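Workshop Tips: House Rules for Recording Desks and Hand-Held Grippers
By Sarla Rastogi
Updated May 8, 2019

We use cookies to remember your settings. Keep browsing and we take that as OK. Accept | Settings

Quick list this time, typed between sessions. These are the rules we run at the Sturnard bench for anyone recording hand demos for robot training. Most of them came out of bad takes. Steal what you like.

Before you start

Clear what you can. Not the whole desk – just the patch where the hands will work. Tissues, tape, paper trays can stay if they stay put for the entire session. Move one halfway through and you've got two different desks in one set.

Wipe the lens. Every time. Microfiber, not your shirt.

Fingers back from the lens. Wide lenses see way more than you think, and a fingertip near the glass eats half the view. Grip low, check the preview, then go.

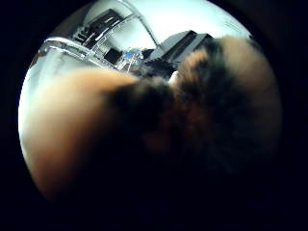
How often should the lens be checked during a session?
At the start, after every break, and any time the gripper gets put down or handed over. We also stop at 200 takes no matter what and check everything again.

Cables

Slack at the elbow. A cable pulled tight tugs the wrist and you end up recording the tug. Run it back along the forearm, soft tie, nothing that bites.

Coil the spare length and keep it off the work patch. Plugs too. A loop on the desk will find your hand sooner or later.

Never yank a connector by the wire. Zeneck sells a short right-angle lead that helps if your port faces the wrong way, but a bit of tape does nearly the same job.

Markers and straps

Marker cubes have to stay clean and flat. No fingerprints on the black squares, no tape over the corners. If a face is scuffed reprint it, don't color it in with a pen. Tried that in November. Lost the afternoon.

Straps snug on the back of the hand, not numb. Make a fist, open it, twist the wrist. Rig slides? Do it again before you hit record. And keep the cube facing the camera as much as the job lets you – a hidden marker is a gap in the data.

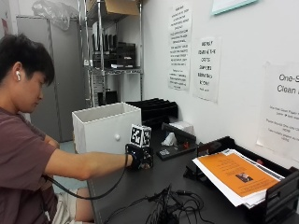
Rig on, cable back along the arm. Seated work at the desk.

Signs and labels

Put rules on the wall at eye level, big letters, one rule per sheet. People do not read paragraphs while wearing hardware. Tape the emergency number by the door as well (ours is ext. 318).

Label the chargers. Dubey brought in a label maker and the swapping stopped within a week.

Personal stuff

Bags, jackets, phones – off the table before the take. Soft things get grabbed by accident and patterned cloth can confuse tracking. Chair back is fine. Floor is not, somebody will trip.

Screens: dim them or turn them away from the cameras. A bright one throws off the exposure and the rest of the desk goes muddy.
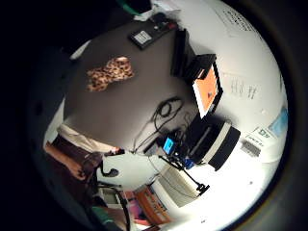 Ending a session

Stop the recording first, then take the rig off. Other way round you get a long clip of the ceiling.

Write down who, which rig, which task. Rest your hand 5 minutes for every set, longer if the thumb aches. Anyone with a sore wrist sits out, no arguing.

Batteries on charge, straps hung up to air, lens cap on. Keep the raw files 7 days before deleting anything. The Skorkthorpe checklist says the same and its a good one, prints on a single page.

More rules when I get a minute. Send yours in.

Get workshop tips by email. Enter your address to subscribe. Unsubscribe any time.

Related tips
Velcro ties or zip ties for bench wiring
Cleaning gripper pads without ruining them
Printing markers that don't curl
Labeling a shared charging shelf

Contact | Privacy | Copyright 2019 Sturnard Workshop Tips | Back to top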